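The Long Way to Surilari

Posted 8 Oct 2025

I have been meaning to write this one up ever since I unpacked, and unpacking took me far longer than the trip did (it always does, I still have a bag in the hall). We went out to Surilari to see my old friend Purificación Miranda, who moved there last November and has been telling me on the phone ever since that the drive is half the fun. She was right, as she usually is!

It's 304 kilometers door to door if you go by way of Orum, which we did, mostly for the bakery. I bought a plum loaf for Purificación and a second one for the car, and the second one didn't last the hour. After Orum the towns thin out and you can finally stop fussing with the map and talk, or just look out the window, and I did plenty of both.
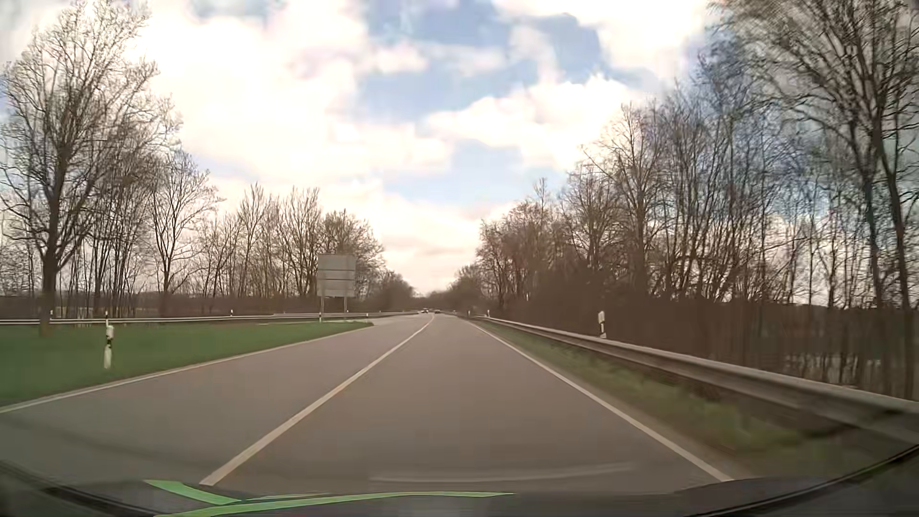
My favorite stretch was the one past Miltent, and I'd happily drive it again tomorrow. After all the stopping and starting in town it felt like a holiday in itself. Just a couple of cars way off in the distance, green grass beside the road on the left, and that long low guardrail running along behind it. I put my window down and sang, badly, for a good many miles.

We pulled in just before supper. Purificación had soup on the stove and wanted to know right away where her loaf was.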